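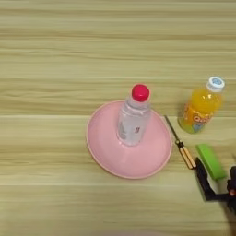 Comprar el brazo es lo fácil. Lo otro, no tanto.

En Stevik lo aprendieron en agosto. Presupuesto cerrado: 60 mil euros para la célula completa, firmado, sin margen. A las dos semanas Gemma Pace, jefa de compras, ya tenía encima de la mesa un segundo papel. Pinzas de recambio, 14 semanas de plazo. Dedos aparte. Formación aparte. "El catálogo te enseña el brazo, el resto lo vas descubriendo en las facturas", cuenta, con prisa, entre dos llamadas.

La oferta de Eltmont salía más barata. Sobre el papel. Luego el mantenimiento: hasta 22 por ciento del precio cada año. Tedusov pedía más de entrada pero incluia repuestos. Ganó Tedusov.

¿Consejo de Pace? Probar antes con objetos propios. Botellas, herramientas, esponjas, lo que haya por el taller. Una pinza que va bien con cajas puede no servir para un mango redondo, y cambiarla después se paga.

Y dejar una partida libre. Ella no la dejó. El jueves vuelve a pedir dinero a direccion.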